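The Book Swap Shelf: A Progress Report of Sorts

When the Prokcombe newsletter last mentioned the swap shelf in the station waiting room, I wrote that we were "a bit low on crime". Dozens of you took this as an appeal. We are no longer low on crime. We have enough crime to see out the decade, much of it set in Oxford, and I'd ask you to hold on to the rest until August at least.

Rosalía Montes went through the lot over the bank holiday and made a proper list, so I can tell you we have 437 books on a shelf built for 268. The overflow is in banana boxes under the bench. If you sit down to wait for the Nieto bus connection and your heels meet something solid, that will be the cookery section.

A few points, which I'll try to make without sounding like my mother.

Please take a book. The word "swap" seems to have frightened people into thinking they must hand one over first, like a hostage. You needn't. Take two. Take the full set of sailing memoirs, which has been here longer than the ticket machine.

Please don't leave encyclopaedias, or the manual for a boiler. Unai Lozano did find a home for the last boiler manual, but only by owning the boiler.

Jigsaws are welcome if they are complete. "Nearly complete" is a jigsaw for your own house.

We had a letter from Saqib Chaudhry asking why the romances are kept on the bottom where a man with his knees can't reach them. They've been moved up. The military history has gone down in their place, and I await the letter about that.

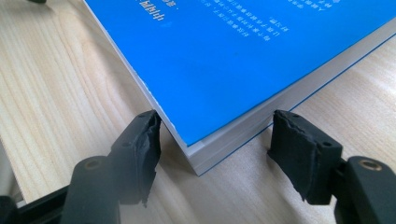
The languages end has done better than any of us guessed. It began as one Spanish thriller and a German phrasebook with the food pages missing, and now takes up a whole row. Kam-wah Wu has offered to help anyone who wants to know what a Chinese title says before they carry it home, and Ezequiel Alcaraz will do the same for Spanish, though he will also tell you the ending.

Opening hours are the waiting room's, so first train to last. If the door sticks, lift and push. Anyone with room for a banana box or two over the summer should leave a note in the tin by the window, and we'll bring them round before you can change your mind.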